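Household Practice, Unit 7: The Worktop
Handout for the Friday group. Bring it back next week, preferably without tea on it.

1. Where we had got to

Last time we finished drawers, to general relief. This week is the flat surface, which most of you said in the questionnaire you had no trouble with. I have read the questionnaires. I have also been in the staff kitchen at the Plillell building.

For our purposes a worktop is any level surface at which something gets done. A dining table counts while you are wrapping a parcel on it. A windowsill doesn't count, whatever you keep there.

2. Terms

Resident: a thing that lives on the surface and has a reason to.
Visitor: a thing brought out for a job, which should go home afterwards.
Squatter: a visitor from an earlier job. Scissors are the classic case. A sponge becomes one within the hour.
Soft matter: cloths, carrier bags, wrapping, anything that crumples. Soft matter hides other matter, so it gets dealt with first.

Some of you will want a fifth category for post. Post is a squatter.

3. The Galtberg order

The order of work we use in this course is the one from the old Galtberg housekeeping notes, trimmed a good deal. The full version runs to 94 steps and has a section on candle wax.

Soft matter first. Pick it up, shake it over the bin, then fold it or throw it away. Do not move it to the other end of the table. This is known as touring and carries no marks.
Sharp things next. Close the scissors, carry them by the blades, put them in the drawer you so carefully arranged in Unit 6.
Then bowls and other open vessels. An empty bowl left facing up will be full of rubber bands by Tuesday. Either use it as a collecting bowl for the small bits, and say so aloud if it helps, or put it away.
Small objects after that. Anything you can't identify goes in the collecting bowl. You are allowed one go at guessing.
Sponge last. It is the only thing on the table that has any work left to do. Wipe from the back edge towards you, rinse, wring, and stand it on its side by the tap.

4. A note on wood

Dark wood shows crumbs and pale wood shows everything else. On either, wring the sponge until you are sure and then wring it again. The Figueroa Road table has a white ring on it from a former student, who passed.

5. Exercise for next week

Clear one surface at home using the order above. Time it. The target is 16 minutes for a kitchen table, and anyone reporting under four will be asked what they did with it all. Write half a page, covering what was resident, what was squatting and what you guessed wrong.

Reading: Jirska, the chapter on tables only. The shelfmark is 2,061 and the library has one copy, with a ring on the cover. 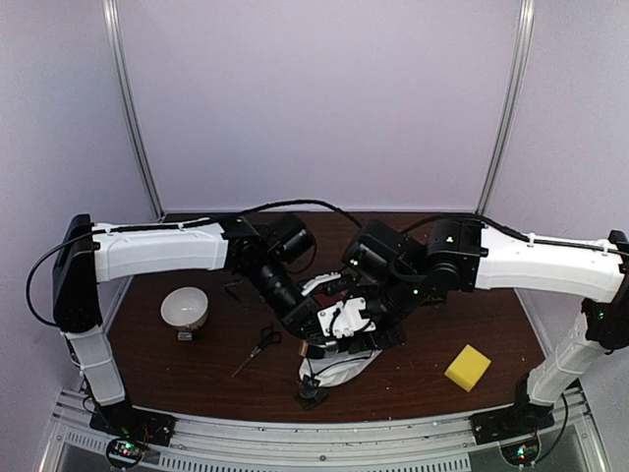
Half pages go in the tray by the door before the session starts. Unit 8 is the sink, so wear sleeves that roll up.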